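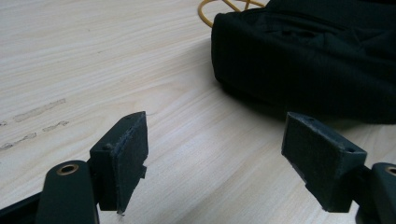 Viralley Replacement Finger Pad Set, textured face
Home > Hand-held grippers > Spares > Finger pads
Part no. 2353
Supplied as one left pad block and one right pad block, with screws

SERVICE NOTICE, July 9, 2024
Applies to pad sets from lot 46. Read before ordering or refitting.

Fault
On pad sets from lot 46 the textured layer can separate from the block under side load. The layer stays in place when the fingers are open and shifts when they close on an object. The operator feels a normal grip, and the object then slides or drops. Separation starts at the lower edge of the pad and cannot be reliably found by looking at the face.

Nine sets have been returned with this fault. In one case, at the Cedside bench, a glass bottle fell and broke. There were no injuries.

Cause
The adhesive on lot 46 was cured for too short a time. Khoa Lâm traced the fault to a timer setting changed in February. The setting has been corrected, and lots 47 and up are not affected.

Checking your set
1. Release the trigger and let the fingers open fully.
2. Read the lot number on the back of the block. The block has to come off the arm for this.
3. Press a thumb flat on the face and push toward the tip, then toward the base. Any movement of the layer is a fail.
4. Repeat on the other pad. If one fails, replace both.

Do not reglue. Cyanoacrylate soaks into the texture and leaves a hard, slick patch.

Until the check is done, do not lift glass, blades, liquids or anything over a person's hands or feet.

Wear and dust are separate matters
Gray specks and light worn patches on the face are common on used pads and are not signs of this fault. Brush the face with a dry nylon brush. Do not use alcohol. A pad that passes the thumb test but slips on smooth objects after brushing is worn out and should be replaced under normal terms.

Fitting
Remove the old block from the arm and wipe the seat. Fit the new block with its textured face toward the opposite finger. Tighten the screws by hand with the key supplied. Leave the brass-colored bushing in the arm. It is not part of this set and should not be oiled. Close the fingers slowly and confirm that the faces meet along their full length.

Compatibility
Royer hand unit: yes
Grilomell hand unit: yes, with adapter plate 54
Smooth-face arms: no

Returns
Lot 46 sets are exchanged at no charge, used or unused. Send both blocks and keep the arms. Write the lot number on the outside of the package and mark it for Faustine Poulain, Spares. Replacements ship when the old set arrives.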